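**Session 6 — Folding a towel (yes, a whole session)**

Verena Koller's handout for this course ran to one line: "Fold it neatly." Two intakes at Sullstead proved this insufficient.
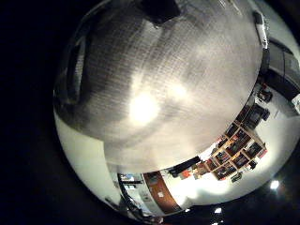
Before you start, clear your bit of table. Cloth finds clutter.

1. Spread the towel and find all the corners. Beginners often find three and carry on.
2. Pull the hem straight, then smooth towards you. Wrinkles left in now will be there on Friday.
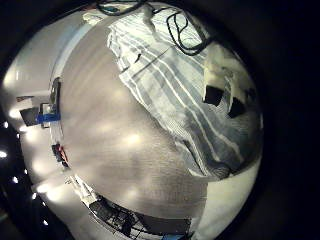 3. Bring short edge to short edge. Let go slowly.

Stripes are a gift to the marker, I'm afraid.

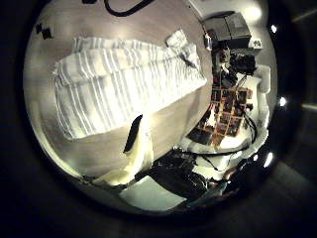 Judging a fold is mostly a matter of looking along the edges. Thin grey stripes on white, running across the width, show up a crooked fold from the doorway. Plain towels are kinder — ask Meriem for one.

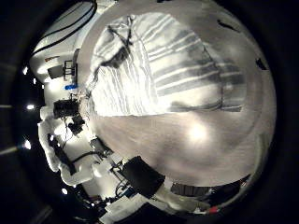
If it goes wrong, shake it out and go back to step 1. Bring your own towel next week, washed please.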